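Sternwood opens its Bostell workshop to home table makers this March

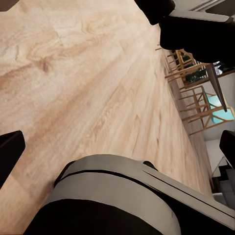 Pale wood grain with a darker, knot-like swirl.

I've been building tables for 27 years, and I still get a little giddy when a good board comes through the door. So I'm very happy to share this one – starting in March, Sternwood is opening its Bostell workshop to anybody who wants to make a table of their own.

We're calling the program Birel, after the street where I rented my first shop (a drafty place with terrible parking, and I loved it). You pick your boards, we help you plane and join them, and you take home a finished top. Legs are extra, but we've got plenty of them, and you're welcome to bring a set you already own.

The first round has room for 38 people. It costs $200 to join, and that covers bench time, glue, sandpaper and a first coat of oil. Lumber is priced by the board, so you can go plain or fancy. I have a soft spot for the pieces with knots and swirls, and I'll probably try to talk you into one!

We've also picked up a big batch of boards from our friends at the Steinarsdóttir yard – 2000 of them, stacked and drying in the back building. Come and dig through them before you sign up if you like. Coffee's on from 8 a.m.

You don't need any experience. If you can read a tape measure you'll be fine, and if you can't, we'll teach you that first. Wear closed shoes and leave the good sweater at home.

Sign-up is open now at the front counter in Bostell. Reporters who'd like to stop by and try a bench are welcome too – just call the shop ahead of time.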